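Diary, 19/10/2020

Back at the pretend living room

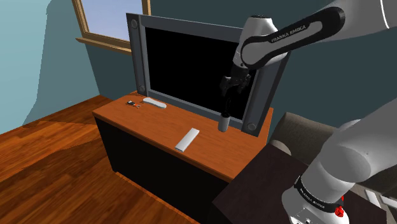

I promised myself I would write this diary every working day, and then August happened, and then the whole of the rest of it happened, so forgive me, diary, I am a bad correspondent. I am still teleoperating for Drusum from the back bedroom, still with the headset wire taped to the desk leg, and today I was moved off kitchens (hooray!) and on to sitting rooms. Hacer rang at half past eight to tell me which one I had and to talk me through it, because she is good like that and knows I read instructions badly before my second tea. The job is a plain one, said out loud. Take hold of the little grey canister beside the telly, lift it, bring it forward and put it down near the front of the cabinet, and do it again and again so that the robot has plenty of goes to learn from. I had the Franka hanging over the canister for what felt like a whole morning before I dared close the fingers, with that big black screen right behind it and me certain I would clout it. There's a flat silvery remote lying at a slant in the middle of the top as well, exactly where I would like to put things down, so I had to decide early on whether I was a person who goes round it or a person who goes over it. I went over. I am a person who goes over, I think, in most of life.

The funny thing about doing this by remote is how much of your own body gets into it. I lean. I hold my breath. Ours is the older controller, which has a bit of a wobble in the wrist, and when I want the arm to come down gently I find I am lowering my chin as well, as if that helped. Hacer says everybody does it, and that she once watched her own shoulders for an afternoon and got nothing done at all.

My first 7 goes were thrown out. Two of them I threw out myself, for bumping. The other five came back from Hacer with a note saying I was stopping too long above the thing before going down, and that if I dither then the robot learns to dither, and we will have a whole houseful of them hovering over people's belongings like nervous aunts. Fair enough! It did sting a bit before lunch. I had thought I was being careful, and it was really just nerves, and I suppose it shows in the recordings the same as it would in handwriting.

So after lunch (soup, the end of the leek one, much better on its third day) I tried her trick, which is to say the movement under your breath as you do it. Across, down, close, up, over, down, open. It sounds daft in an empty house and the cat left the room, but it does get you moving at one speed all the way through, and I had a lovely run of them after that. There was one where the canister came up so straight and went down so softly that I laughed out loud. I wish I could do it like that each time. By four my hand was cramping and they were getting sloppy again, so I stopped, which I am trying to be more sensible about since the bad wrist.

The running total for the Yurt set is now 1,275 good ones between all of us. Hacer put it in the group message with a little trumpet. She wants the sitting rooms finished before we go on to Plomero, which is going to be bathrooms, and I have already told her I'd like to be on taps if there are taps. After that there is talk of us trying the other way of doing it, in the workshop over at Jullen, where you take hold of the real arm and walk it through the job yourself. I have only done that once and I loved it. You can feel the weight of it giving way to you, a bit like leading somebody who can't dance but is very willing. You never get that through a headset. On the other hand I'd have to get the early bus and wear proper shoes.

Rang Mum after tea and tried to explain the day to her. She asked whether the robot couldn't just be told where to put the thing. I said that was more or less what I was doing, only slowly, and she said it sounded like teaching my brother to lay the table. We had a good long natter after that and I forgot to ask about her knee.

Must find the wrist support tonight. I think it's in the drawer with the candles. More canister tomorrow, and Hacer wants me to try coming at it from the other side.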